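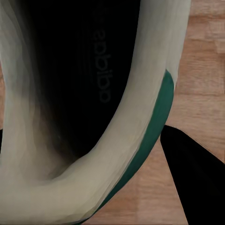
## 屋顶台架,参考组件重测

2019年11月7日,晴,下午有薄云

先把结论写在前面,省得以后翻本子的人(多半是我)又从头看一遍:Lillomura 那块参考组件,标称 300 W,今天折算到标准条件是 292 W。这个数我暂时愿意认。上周那个高得离谱的数作废,原因见下,比较丢人。

上午到得早,屋顶的门照例卡着。露水还在玻璃上,等它自己干。Genji Tsuji 说可以拿布擦,我说擦了就得给隔壁那块“不擦组”也写一份说明,他想了想,下去煮咖啡了。

### 上周那个数是怎么来的

辐照计的支架松了。

支架平时跟组件同一个倾角,靠侧面一颗蝶形螺母顶着。上次刮风以后螺母退了扣,辐照计往北歪了一点,歪得很含蓄,站在楼梯口看不出来。它读数偏低,我们拿偏低的辐照去折算功率,组件就显得格外能干。Sum-yee Chou 当时在表格旁边批了一句“建议给厂家发喜报”,我没听出来这是讽刺,还认真回了一行。那一行现在划掉了,留着痕迹,本子不许撕页。

处理:

- 蝶形螺母换成带尼龙圈的普通螺母,要用扳手才能动。
- 支架和横梁之间用油漆笔画了一道对齐线,线错开就说明动过。
- 倾角用数字水平仪重新对过,组件面和辐照计面读数一致。
- 上次动支架以后的全部折算功率标灰,不删。原始电流电压还能用,等有空拿邻近那台辐照计的数据重算。

“等有空”三个字我每个月都写。

### 接线

今天只动了参考组件这一路,另外几路照旧挂在 Kaijage 逆变器上发电,不打扰它们。

参考组件到室内的电缆是 50 米,四线接法,两根走电流,两根测电压。之前有人(字迹像我)图省事,在接线盒里把电压线和电流线并到了一个端子上,于是四线变成了花四线的钱测两线的效果。电缆压降全算进了组件的账。今天把电压线挪到组件接头根部,重新压了端子,拉了一下,没掉。

这一处的误差和辐照计那一处方向相反,一个让功率显高,一个让功率显低。两个错误互相掩护了一段时间,难怪早先几次数据看着挺像样。往后看见“像样”两个字要提高警惕。

接头顺便检查:

1. 正极接头外壳有一点发黄,掰开看内芯没有烧痕,照用,下次还看。
2. 负极接头的密封圈翻边了,换新。旧的扔进“坏件”盒。
3. 两边接头确认是同一家的。以前混插过一次,插得进去,看着也挺好,温升不好看。贴在墙上那张纸还在,别撕。

断开之前先停负载、盖布,再拔。Genji 每次都念一遍,我每次都嫌他念,然后每次都照做。

### IV 扫描

等到太阳够高、天上没东西的时候开始。扫描前让组件在负载上晒了一阵,背板热电偶不再爬了才动手。热电偶的胶带翘了一角,换新胶带,边上压实。翘着的时候它测的基本是屋顶的风。

曲线形状干净,膝部圆顺,没有台阶。短路电流附近那段斜率比出厂曲线略陡,可能是并联电阻,也可能是下沿积灰。下沿边框那里总会留一道泥,雨水冲下来停在框边,干了就是一条。今天没擦,要擦就得两块组件同时进入“擦后”状态,这事放到下一轮。

开路电压比我预期的低一点,温度系数按厂家给的用,没有自己测过。自己测要把组件从凉的晒到热的,一路连着扫,得有人蹲在旁边一上午。报名栏目前空着。

重复扫了几遍,中间盖布、揭布,数据落得很近。折算以后取中间那个,就是开头写的 292 W。低于标称,但 Lillomura 的人本来也没有保证它在一个风大的屋顶上晒了这么久还一瓦不少。衰减、光谱、辐照计自己的校准漂移,各占多少,凭今天的数据分不开。我不打算在本子里硬分。

下午薄云来了,辐照开始来回晃,收工。薄云最讨厌,人眼看不出来,曲线看得出来。厚云至少还讲道理。

### 记录仪

Levodar 记录仪的时钟又跑了。

现象:逆变器自己报的功率和记录仪记的辐照对不上,云过来的时候,功率先掉,辐照后掉。按这个记录,我们的组件能预知天气。

查下来有两层原因。第一层,记录仪没有走网络对时,对时地址还填着旧路由器。第二层更烦,辐照那个通道开了平均,缓存满了才写一次,时间戳打在写入的时刻,最多会拖到 50 秒。晴天看不出来,一有碎云,功率对辐照的散点图就摊成一张饼。Sum-yee 去年就说过那张图“像煎坏了”,大家都以为是天气的问题。

改动:

- 对时地址改成新的,改完手动同步,看它和墙上的电脑走到一起。
- 平均关掉,存瞬时值,平均留到后处理里做。文件会变大,硬盘便宜。
- 时间戳统一用标准时,不跟夏令时走。春天秋天各闹一次的那个缺口和那个重叠,希望以后不用再解释了。
- 旧数据里受影响的部分,先用互相关估一个偏移量,估完写进说明文件。谁来估,待定。我的名字已经被 Genji 用铅笔写上去了,可以擦的那种,我没擦。

### 和 Prostville 那边的事

Prostville 来信问能不能把我们的屋顶数据拿去做他们那份上网电价比较的附录。他们手上有一份漂亮的表,各种补贴、抵扣、净计量规则排得整整齐齐,缺的是一列“实际发多少”。

Sum-yee 的意见:可以给,给之前把标灰的那段拿掉,并且写清楚这是一个屋顶,朝向一般,傍晚还被水箱挡一块。一个有水箱影子的屋顶代表不了一个州,连我们这条街都代表不了,对面那栋就没有水箱。

我的意见大致相同,外加一条:别给他们年度总和,给逐时数据。总和到了写报告的人手里会被乘以各种东西。逐时数据文件太大,多数人打开就不想乘了。

还有一处要提醒他们。表里“净计量”那栏,是按发多少抵多少算的,可我们这栋楼白天用电很少,大头都送出去了,结算规则一改,同样的发电量对应的钱差得很远。这部分是他们的专业,我只在回信里提了一句,措辞比这里客气。

回信由 Sum-yee 发。我起草的那版被她删掉了后半段,理由栏写着“语气”。

### 逆变器顺手看了一眼

Kaijage 那台上午有过一次自己脱网又自己回来,代码查手册是电网电压偏高。晴天中午,整条街都在往外送,电压顶上去,它照规矩退出来歇一会儿。设备没有毛病,规矩也没有毛病,只是发电最好的时候它歇着,月底看数字心里难受。

能做的不多:查一下交流侧端子有没有松(断电验电以后紧了一遍,有一颗确实能再拧动一点),再看它以后还退不退。要是还退,就得找供电那边谈变压器抽头,这类谈话的周期以季度计。保护定值我们自己不碰。屏幕上有那个菜单,密码也贴在侧面,不知道哪位前辈贴的。密码条今天揭掉了,收进抽屉。

散热片上有一窝空的泥蜂巢,铲掉了。风扇声音正常。

### 留给下一次

- 参考组件在同样接法下再测一遍,最好换个凉快的晴天,看折算后能不能落回同一个地方。落不回来就先怀疑温度系数。
- 辐照计送校准。证书到二月过期,现在约还来得及,不约的话二月我会在这页边上给自己写一句难听的。
- 擦与不擦的对照组:两块同时归零,之后只擦一块。Genji 负责擦,条件是用纯水、软刷、清早,别拿楼下洗车那个水枪上来。
- 热电偶再加一路,贴在组件中心偏下,跟现有那路比一比。现有那路离接线盒有点近,可能一直在给接线盒量体温。
- 水箱影子扫到哪一串,拍照记时刻,冬至前后做一次。
- 屋顶门的合页上油。这一条从上一本抄过来的,上一本是从再上一本抄过来的。

### 补记

晚上回看数据,对时之后那一小段碎云,功率和辐照终于一起掉了,散点图收成一条带子。中间还有几个散在外面的点,时间都挨着逆变器退网那次,已标记。

Genji 问要不要把新旧两张散点图打出来贴墙上,我说贴新的就行。他两张都贴了,旧的那张贴在我工位这边。

扳手还在屋顶,明早上去拿。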